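Print this article | E-mail this article

Quiet Power: What Idle Equipment Costs a Small Office

May 3, 2019

Standby load is the power a device draws while it is plugged in and doing no useful work. In a small office it rarely shows up as a line on the bill. It is folded into the base load, the flat part of the usage curve that runs overnight and through holidays.

Hurnetti, a design firm with a single floor of rented space, had its base load logged last June. The meter was read at 15-minute intervals. Overnight draw settled at nearly 300 watts with the lights off and the cooling shut down. The office manager had expected a figure closer to 100.

The largest share came from the copier, which had its sleep timer set to the longest value on the menu. Shortening the timer took less than a minute and removed most of that load. The water cooler came next. It cycled all night to keep two tanks at temperature, one hot and one cold, and a plug-in timer now cuts it off after closing.

Smaller loads are harder to find. Power adapters, speakers and desk phones each draw a watt or 2, below the range where many low-cost plug meters read well. The better method is to measure a whole power strip, then unplug one item at a time and note the change. Allow a few minutes between readings, as some power supplies take time to settle.

Older adapters deserve attention. A heavy block that feels warm with nothing attached is turning current into heat in its transformer. Newer switching types run cooler and waste far less.

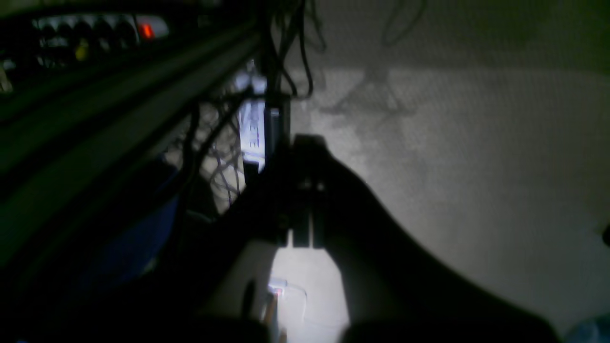
Does a small indicator light add much to the bill?

The light itself uses a tiny fraction of a watt. The circuits kept awake behind it usually account for nearly all of the draw.

Network gear is a separate case. Most of it has to stay on for backups and phones, and its draw changes little between busy and idle hours. Savings there come at replacement time, by comparing the idle ratings in the data sheet. The Figueroa building, where Hurnetti rents, replaced its shared equipment on that basis and left the running hours alone.

Switched strips remain the cheapest fix for desks. One strip per desk is enough - monitor, speakers and charger on the switched side, anything that needs overnight updates on the other.

Print this article | E-mail this article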